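Removing and Refitting the Hard Drive in a Dell Desktop Tower
Workshop notes, hardware bench. Revised 9/17/21 by Teodor Adamczyk

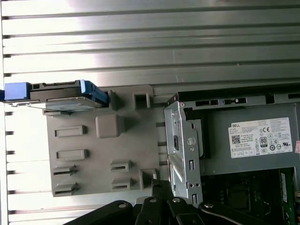

Dell tower on its side with the cover off. The drive is in its blue caddy next to the grey plastic bracket.

These notes cover taking a 3.5-inch hard drive out of a Dell desktop tower, changing it for another drive and putting the machine back together. They assume the common layout with a plastic caddy for the drive and a metal cage for the optical drive. Dell has moved the parts around between models, so check the service manual for your own machine before undoing anything that does not match what is written here.

Allow half an hour for the first one.

What you need

Phillips screwdriver, No. 2
Anti-static wrist strap with clip
Small dish or magnetic tray for screws
Replacement drive, if one is going in
Masking tape and a marker
Torch

Before opening the case

Back up the drive if it still reads. Copy to an external disk, then open a few of the copied files on a second computer. If the drive is encrypted, write down the recovery key and keep it away from the machine.

Shut down from the menu. Sleep and hibernate are not enough. Unplug the power cord, the monitor and everything else at the back, then hold the power button in for ten seconds to drain what is left in the supply.

Write the asset number on a strip of masking tape and stick it to the case. On our bench the log sheet uses the same number. Machine 258, for instance, has its drive, caddy and screws all taped and marked 258 until it is closed again.

Opening up

1. Lay the tower on its side with the removable cover facing up. Use a flat, stable surface.

2. Undo the cover screws or release the latch at the rear, depending on the model. Slide the cover toward the back and lift it off.

3. Clip the wrist strap to bare metal on the chassis. Painted metal does not make a good contact.

4. Find the power supply and read its label without removing anything. Copy the model and the wattage to the log sheet. It is easier to do now than after the cover is back on.

Do not open the power supply itself. It has no parts you can service and can hold a charge after it is unplugged.

Taking the drive out

5. Disconnect the two cables from the drive. The wide connector is power and the narrow one is SATA data. Pull on the plug body, never on the wire. If the data plug has a metal spring clip, press it in first.

6. Tape the data cable to the side of the chassis so it does not drop behind the drive bay.

7. Release the caddy. Most are held by a tab or by two side tabs that are squeezed together. Lift or slide it out in the direction the bay allows. If it stops partway, look for a cable that is still attached. Forcing it will break a tab, and a replacement caddy takes longer to arrive than a drive does.

8. Flex the sides of the caddy outward just enough to free the pins from the screw holes in the drive. Lift the drive out by its edges and set it down label side up on an anti-static bag.

Some models have a separate plastic bracket over or beside the bay. Where it has to come out, note which way its clips face before you lift it. The clips are small and the bracket will go in the wrong way round with enough pressure.

Fitting the replacement

9. Line up the new drive with its connectors facing the same way as the old one. Seat the pins on one side, then flex the caddy and seat the other side.

10. Return the caddy to the bay and push until it clicks. Pull gently on the tab to test it.

11. Reconnect data, then power. Both plugs are keyed and should go home without much effort.

12. Check that no cable is lying across a fan or a heat sink, or will be pinched by the cover – the SATA cable is the usual one.

13. Refit the cover, stand the tower up and reconnect it.

First start

Press F2 at the Dell logo to enter setup. Look for the drive in the storage or system information page. If it is listed, exit and carry on with installing or restoring the system.

If it is not listed, shut down, unplug and reseat both ends of the data cable. Try a second cable next, then another SATA port on the motherboard. A drive that is still missing after that should be tested in a different machine.

A 2.5-inch solid state drive will not fit the caddy pins directly. Use an adapter bracket and screw the drive to it before step 9.

Old drives

Wipe or destroy the old drive before it leaves the building. Put it in an anti-static bag, mark the bag with the asset number and hand it to Sawsan Chidiac with the log sheet. Loose caddies go in the parts drawer.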